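4.3 Adding a profile entry

Follow this section to add an actor or musician to the Zastano celebrity index. You need an editor login. Entries made with a guest login are lost when the session closes.

1. Open the Profiles tab and select New.
2. Type the person's name as it is credited on screen or on the record sleeve, for example Katsuhiko Hirano. Put stage names in the Also Known As field.
3. Choose a source from the list. Fernoleo and Uletti feeds fill in the film credits for you -- check them before you go on.
4. Enter the career notes. The limit is 1,014 characters, spaces included.
5. Set the interview status to Open, Agreed or Published.

Note: The Kiss feed carries music credits only. Film credits for singers must be typed in by hand.
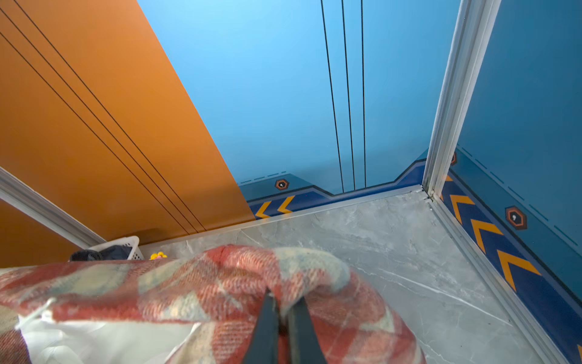
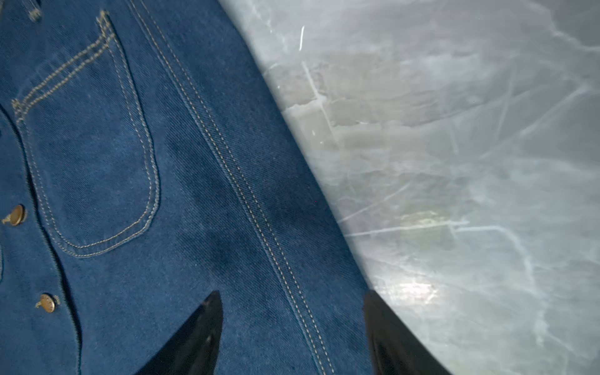 Plaid blanket; denim shirt with chest pocket.

6. Select Check. Fields with errors are marked in red. Error 46 means that a date of birth is missing or is in the wrong order.
7. Select Save as Draft. The entry is given a number and stays hidden from readers.
8. Ask a second editor to open the draft and select Approve.

Caution: Do not enter health, family or court matters in the career notes. Use the Restricted field, which readers cannot see. Text pasted into the career notes goes into the search index as soon as the entry is approved, and deleting it later does not clear the index until the next rebuild.

Note: If two people share a name, add the field of work in brackets after it. Do not use a number.

To merge two entries for the same person, see section 4.5. Merging cannot be undone once the February archive has been closed.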